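**Week 6 – Automation and the people next to it**

Reading: the Trusus sorting-room case, first half. Bring questions!

- Before: 12 sorters per shift, all picking small flat pieces by hand.
- After: the same 12, but six now plan and check picks in simulation before anything runs on the floor. I love this part of the case – sore wrists went down and arguments about pick order went way up.
- Pay grades lagged behind until February. Why?

Key term: *task shift*. The job title stays, the hours inside it move.

Simulated views, gripper open, teal piece still on the orange surface:

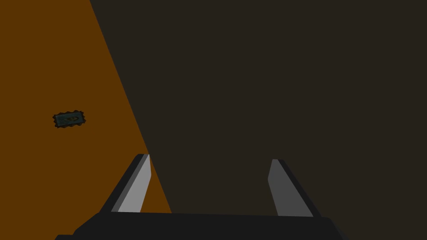
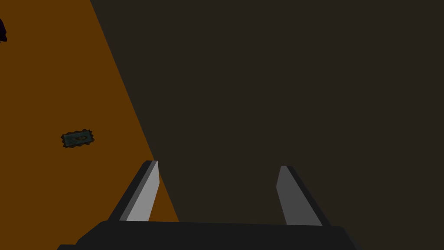

Now think about who gets to say a pick is good enough. At Liepiņa it was the sorters themselves, after 38 hours of training. Write half a page on whether that's enough time.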